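Tustel Recording Rules, data card

Tustel is a set of head-camera recordings made in cafés and break rooms, meant for people who teach robots to do small chores near furniture and other hazards. It holds 263 sessions. The first release had more, and then we wrote these rules and applied them to ourselves.

Last changed: 2018-06-14

Who follows this
Anyone adding sessions, including the people who wrote it. The Chraibi site asked for an exemption in December and got a printed copy.

Before you record
Post the notice at every door. Lower case, upper case, any font, but at eye level.
Ask whoever is in the room. A shrug is a no.
Leave the floor as you find it. Spills and stains stay in the data; a robot that has only met clean floors is a robot with a sheltered childhood.

While you record
Keep both hands in view for the first 6 seconds, palms up. The hand tracker starts from there and sulks otherwise.
Walk at your own pace. Do not walk like a robot - we have robots for that.
Stop after 30 minutes. Necks are not covered by the license.
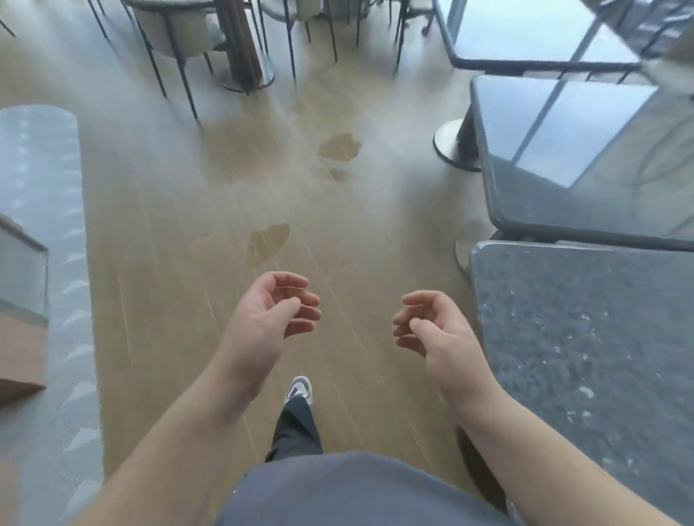
Sleeves are up to you, but rings and watches come off, as the Reltitz reviewers will send the session back and enjoy doing it.

Labels
Label what is there. If you can't tell coffee from varnish, write "dark patch" and move on.
Use the Trutard word list. It has one word for chair and we are keeping it that way.

Known gaps
Too many round tables. No stairs. Left-handed people are scarce, and we would like more of them.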